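**Thread: Double sink in an island top – does the rack live in the bowl or on the counter?**
Kitchen Layouts / Sinks and Worktops

---

**mitre_and_shim**

Planning an island with a double bowl sink and trying to settle the cutout position before the slab is ordered. Cabinet run under it is fixed. The slab has one solid end panel going to the floor. I can put the sink near that end or center it.

Questions:

- Sink toward one end, or centered?
- Equal bowls, or one larger?
- Does a rack inside the bowl work day to day, or does everyone give up and put it on the counter?

Bowls I am looking at are from Hatetti. Overall cutout width is 600 mm on the smaller model. The bigger one will not fit the cabinet.

---

**greywater**

End position. You get one long uninterrupted work surface in place of two short ones. Centering looks balanced on a drawing and costs you the only stretch where you can roll dough.

Unequal bowls. Large one for pans, small one for rinsing.

---

**plinth_heater**

Disagree on the end position if the end panel is a solid drop. Water gets pushed toward the nearest edge, and with a waterfall end it runs down the face of the panel. On a white slab you will see every mineral line. We have hard water in Etport and I wipe ours twice a day.

Leave at least 483 mm between the bowl and the mitered edge. I got that number from the fabricator, who would not warranty the miter with less.

---

**greywater**

That is a fabricator covering himself. Ours is a good deal closer than that and the joint has been fine for seven years.

---

**tallow_lane**

We have close to what the OP describes. Thick white top, solid panel down to the floor on the left, double stainless sink set in near the left side, larger bowl on the left. Rack stays in the larger bowl.

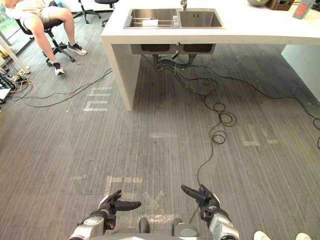
*Page 2 of 7*

**tallow_lane**

Continuing, as the post split across pages. The faucet comes up from the back edge between the bowls, so it serves either one without a long spout. If you go with unequal bowls, check that the hole is drilled on the divider line and not on the center of the overall cutout. Those are different points. The first template we were sent had it on the cutout center.

On the rack: it works if you accept that the big bowl is then the draining bowl and you wash in the small one. Large pans mean lifting the rack out.

---

**mitre_and_shim**

Useful, thanks. The faucet hole point had not occurred to me. What is the floor? Gray plank is on my list.

---

**tallow_lane**

Gray wood-grain, fine streak, grain running toward the island. Easy to sweep. The white marks on it are tape. Some of it is worn and should be pulled up before it gets any worse to remove.

---

**plinth_heater**

Pull it warm. Hair dryer on low, peel back flat on itself, then mineral spirits on a rag for the residue. Test in a corner first. Do not use a metal scraper on a printed surface.

---

**sixpenny_nail**

Drundico makes a citrus remover that does the same job with less smell. It leaves a film, so wash afterward with dish soap and water.

On the original question, I would skip the double bowl entirely. One large single bowl takes a sheet pan flat. A double that fits a small cabinet gives you two bowls that are each too small for anything you would want to soak. If the rack lives in one of them permanently, you have paid for a single bowl and a drip tray.

---

**greywater**

A single bowl with a pan soaking in it is a sink you cannot use. That is the whole case for two.

---

**sixpenny_nail**

Then wash the pan.

---

**mitre_and_shim**

Went and looked at the display units at Pacheco this afternoon. A sheet pan does not sit flat in either bowl of the double. It does stand on edge in the larger one with the rack removed.

Current plan: double, unequal, larger bowl to the left, faucet on the divider line. Offset toward the end panel but keeping the 483. That leaves me just over 1,000 mm of clear top on the right.

Still undecided on rack material. Coated wire or bare stainless?

---

**plinth_heater**

Bare stainless. Coating splits at the feet first and then rusts underneath, and the rust transfers to the bowl.

---

**greywater**

Agreed on that one. Get rubber feet you can replace.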